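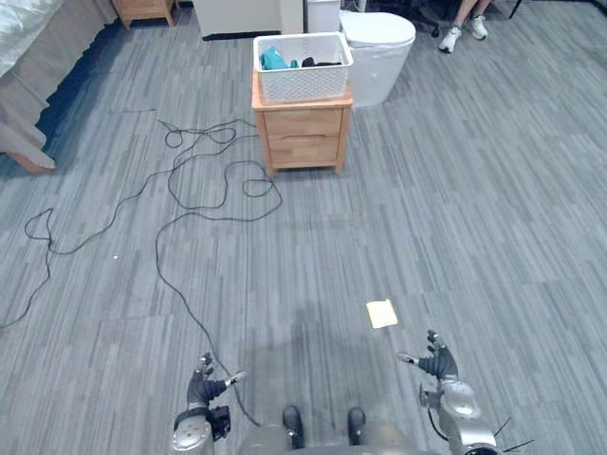

Trasow Opens Carpet Tile Reuse Program in February

TRUNOVLEY – Good carpet deserves a second floor! Trasow is launching a program that collects used carpet tiles from offices, cleans them and passes them on to community rooms at no charge.

The first pickup brought in 1,220 tiles, most of them striped gray, and 800 are already spoken for.

"Lay them with the stripes running the same way and a tired room looks wonderful," said program lead Marichka Stasiv.

Groups can apply at the Hlongwane Street office until 5 p.m.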